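Bin Picking Build – FAQ

Last update June 9, 2018. Questions to Mahnaz Zarei, Nenham shared workshop.

What arm is it?
A KUKA, bought used. Shop name is Skinner. No, not for sale.

Can I build this at home?
Maybe. Check your floor first, and your door. We did ours at Nenham becuase neither would work at my place.

What did it cost, without the arm?
$700. Mostly gripper parts and cable.
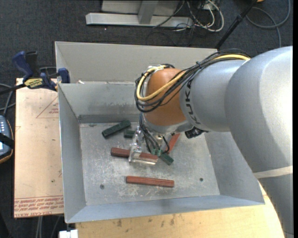

Gripper over the blocks, green and reddish-brown. Bin clamped at one corner.

Why clamp the bin?
So it stays where the program thinks it is. Move it 2 mm and you're teaching points again – ask me how I know.

Do the cables need to be that loose?
Yes, at the wrist. Leave slack, then run every joint slowly by hand before you tie anything down.

Where's the code?
On the Garnau page, file 291. Older files are missing the stop check so dont use them.

Can I come see it?
Saturdays after 12, members or guests. Stay behind the tape when it's powered.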